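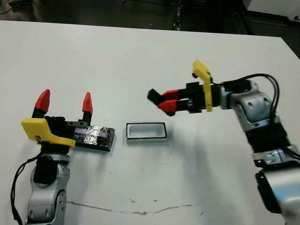

Slide 1. Two-arm table at Stulton, top box open and empty, wrapped part to the left of it.

Good afternoon. I'm Digby Costigan, I look after the robot cells at Plirgate. I've got until 2:30 and I'd like to leave time for questions.

The talk is on house rules for small two-arm tables. I mean the rules you write yourself, after the risk assessment is done and signed. The formal standards tell you what has to be safe. They don't tell your people where to put a box.

Leave slide 1 up for this part.

Rule one, shared space. Both arms on this table can work toward the middle, so the middle belongs to one arm at a time. We write down which arm has it at each step of the job. At Stulton the sheet is a single page, taped inside the cabinet door. If a step needs both arms in the middle, it gets its own line and its own speed limit, and a second person checks it before it runs.

Rule two, cables. Look at the right arm, where the bundle goes over the top of the wrist. A loop like that has to be long enough for the full turn of the wrist and short enough that it can't catch on the other gripper. Check it at both ends of the travel, by hand, with the power off. Same for cable on the floor past the table. Anything on the floor gets routed or covered before anyone walks there.

(Pause. Ask how many in the room have had a cable fault this year.)

Rule three, fingers. These are red, with yellow brackets behind them. I like a strong color on the parts that pinch. Whatever color you pick, use it on every table in the building and don't use it for anything else. Wragg had red fingers on one line and red bins on the next, and their new starters told us they found it confusing.

Finger changes go in the log. Write down which arm, which fingers, who did it. We inspect at 3000 cycles or when somebody sees a chip, whichever comes first. That number is ours, from our own wear records. Please don't copy it.

Rule four, shiny packaging. The flat black part on the left has a reflective wrap on it, foil or clear film. Wrap like that throws light back at a camera and it moves when you grip it. Test with the wrap on, as it arrives. A test with a bare part tells you about bare parts.

Rule five, the tabletop. There's a thin line running across the surface near the front, a crack or a seam. Either way it goes on the check sheet. Note where it is and look at it again next month. Wipe down marks and specks at the start of a shift. White tops are good for this, you can see what's on them.

Slide 2 is the check sheet. It has 19 lines. It used to be longer and people were ticking it without reading. Tracey Bickerstaff at Detier cut it down in June and we've kept her version. It takes about 9 minutes to do properly.

Last point, who can stop it. Anybody can. Only the named person restarts it, and they walk to the table and look first.

Handout is by the door. Questions.

Comments (3)

mgr_paul: Useful, thanks. Does the log live on paper or on the system? We tried both and ended up with two half logs.

D. Costigan: Paper at the table, typed up weekly. The paper one is the real one.

Renata K.: We have the same trouble with film on parts. Dimming the overhead light helped a bit, but we still get misses on the crinkled ones.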